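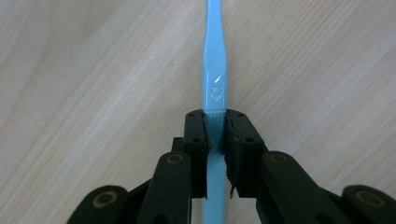

A toothbrush should be thrown out after 12 weeks, according to Imelda Cabrera, and she doesn't wait for the bristles to splay. Maxence Baudry keeps his longer.

"I go by feel," he says. "If it still cleans, it stays in the mug."

Both like a ribbed handle – smooth ones slip when your hands are soapy. Cabrera buys hers in Etholm, 7 at a time, and writes the month on each packet.

"The last lot was December," she says. "I've got two left, and one of those is for visitors."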